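潮位表

哈罗岛的验潮井在防波堤内侧，井深六米，井壁是旧混凝土，进水孔开在井底以上四十厘米处。进水孔的直径决定了井内水面对外海波浪的阻尼。孔太大，浪会直接传进来；孔太小，水位滞后，高潮时刻就记晚了。前任观测员在值班簿的扉页上写过这一条，下面画了两道线。

达南·伊斯迈尔接班的时候，值班簿已经用到第21本。交接清单一共两页，列了浮子、平衡锤、记录纸、备用钢丝、校核水尺的钥匙，以及一只没有注明用途的铜铃。他逐项核对，签了字，铜铃那一栏打了问号。

里斯·费尔韦瑟在船上等他签完。他是凯索拉测绘所派来的，负责把各站的零点统一到新的基准面上。

“零点差多少？”里斯问。

“17毫米。”

“哪个方向？”

“水尺偏高，要么就是岛偏低。”

里斯没有接话，在表格里填了17，符号那一格空着。

按规程，水准点应当每年联测一次，从法拉角的基岩点起，沿海堤往返各测一遍，闭合差超限就重测。达南翻了旧簿，最近一次联测之后，水准点所在的那块石阶换过。换石阶的人把铜标头撬下来，砌完又装了回去，装得很正，用砂浆抹了边。从外观看不出问题。问题在于装回去的高度没有人记。

他们用两天时间做了联测。第一天往测，风四级，水准仪架在背风一侧，视距控制在三十米以内。尺垫踩实以后等半分钟再读数，这是达南的习惯，里斯认为多余，但没有说出来。第二天返测，闭合差合格。石阶上的标头比旧成果高17毫米，与水尺的偏差一致。

“那就是标头的事。”里斯说，“岛没有动。”

他把符号填上了。

达南却没有合上值班簿。他往前翻，翻到换石阶以前的那几年，把每年的平均水位抄在一张纸上。如果偏差完全来自标头，换石阶之前的数列应当是平的，之后出现一个台阶。抄出来的数列里确实有台阶，但台阶比石阶早了十四个月。

“记录纸换过牌子吗？”里斯问。

“没有。”

“钢丝呢？”

“换过一次，台阶之后。”

“浮子？”

达南去库房看了浮子。浮子是铜皮焊的，底部有一处补焊，焊料颜色较新。他把它放进水桶，量了吃水线，再和出厂卡片上的数字比较。浮子重了，多吃水四毫米。四毫米解释不了17毫米，而且方向相反。他把这个结果也写进簿子，注明测量时水温和桶的直径。

剩下的办法是查人。台阶出现的那个月，值班簿上的字迹有变化，七的写法不同，中间多一横，连续二十六天，然后恢复原样。那二十六天里没有换班手续。读数全部按时，字写得比前任更小，也更整齐，每一条都读到毫米，而前任向来只估到五毫米。

“有人替他值过班。”达南说。

“规程允许吗？”

“规程没有写。”

他们去问住在旧灯塔下面的房东。房东想了一阵，说前任观测员那个春天摔伤了腿，他女儿乌伊博从外岛回来，三月里每天早晚去井边，穿一件大人的雨衣。她那时候十二岁。水尺底下的固定螺栓松了，是她发现的，也是她拧紧的。她拧之前在水尺旁边的墙上划了一道线。

线还在。达南蹲在井口下方第三级铁梯上，用钢卷尺量，手电夹在腋下。线很细，是钉子尖划的，旁边刻着日期，没有名字。从那道线到水尺上的对应刻度，差17毫米。

至于石阶，标头当年是照着水尺装回去的。砌石阶的人没有水准仪，只好用一根灌了水的软管，把水尺的高度引到岸上。软管的精度足够好，所以两处偏差一致，也所以能互相证明一件并不成立的事。

里斯把成果表撕掉重写。新表的备注栏很窄，他写了三行：水尺曾于某日上移，偏差自该日起算；此前数据有效；此后数据应予改正，改正数见附表。附表共2917条，逐时值，由达南一条一条改，里斯校对。两人在井房里坐了九个晚上，喝掉了一整罐速溶咖啡。里斯校对时用红笔，错一处画一个圈，全部改完有两个圈，都在同一页上，那一页是凌晨三点改的。

最后一晚，达南在值班簿柜子的底层找到了第14本的封套。封套里夹着一张便条。便条上是那个小字，七中间有一横：

爸爸，螺栓我拧紧了，拧的时候尺子往上走了一点。我划了线。你好了以后记得写进去。

前任没有写进去。也许便条是后来才被看见的，也许一直没有被看见。达南把便条翻过来，背面没有字。他把它登记为附件，编号接在交接清单之后，由里斯誊进目录。

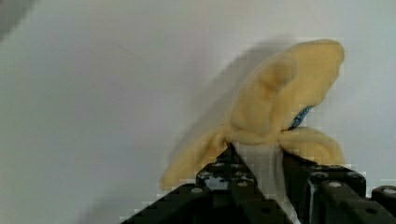 浅黄色绒面织物，根部被黑色夹指夹住。

“这个要归到哪一类？”里斯问。

“其他。”

里斯写了“其他”，把目录合上。第二天早上低潮在五点五十二分，他们提前一刻钟到井边，卸下水尺，把它往下移17毫米，对准墙上那道线，重新上紧螺栓。达南读数，里斯记录，读到毫米。

船九点开。里斯上船以前问起那只铜铃。达南说，他问过房东，铃是冬天挂在井房门上的，有雾的时候，出来的人摇一下，屋里的人就知道可以烧水了。

他在交接清单上划掉问号，用途一栏填了：信号。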